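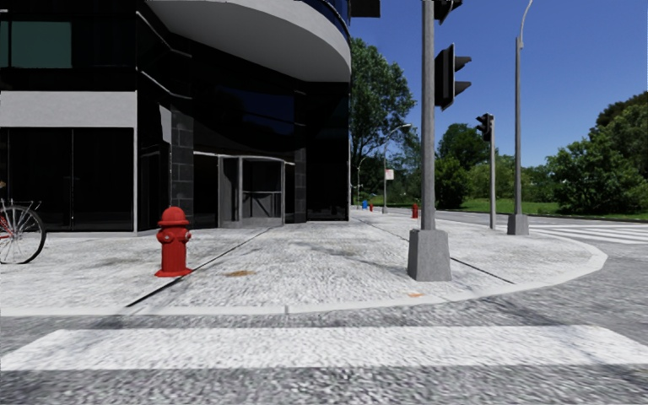 A street corner in the simulator, with a hydrant, signal poles and crosswalks. Rendering: Stakus

Sidewalk robot budget puts simulator first

February 2018

Before Alell spends a dollar on wheels, it would like to spend a good many hours on street corners that exist only on a computer.

The delivery company has set out its equipment plan for the coming year, and the first item on the list is a set of 17 licenses for street simulation software from Stakus, along with the workstations to run it. The robots themselves – 26 of them, if everything goes the way the planners hope – would be ordered later from Kaczorowski, the same firm that supplied the carts in Alell's warehouse.

Wilson Huaranga, who has been putting the budget together with a great deal of patience and, by his own cheerful admission, a great deal of coffee, said the order of the purchases took longer to settle than the prices did.

"Everybody wants to see the robots arrive, and I do too, believe me," Huaranga said. "But a corner with a hydrant, a curb and a couple of signal poles gives a small machine plenty to think about, and I would much prefer that we pick our sensors after we've tried a few hundred of those."

The sensors are where the money question gets interesting. Alell is weighing two packages, and the dearer one adds 2828 dollars to the price of each robot. Remigiusz Cieślak, who will run the tests, wants both tried on the same 200 simulated routes, with particular attention to dark glass storefronts, worn crosswalk paint and curbs that bend around a corner.

"If the cheaper set gets along fine, then wonderful, we can put the difference into spare batteries and a proper charging room," Cieślak said. "And if it doesn't, I'd like to find out while we can still change the order form."

Charging equipment is being priced separately, with a first offer already in from Emel. The workstations are due in March, and the robot order stays open until the route tests are finished.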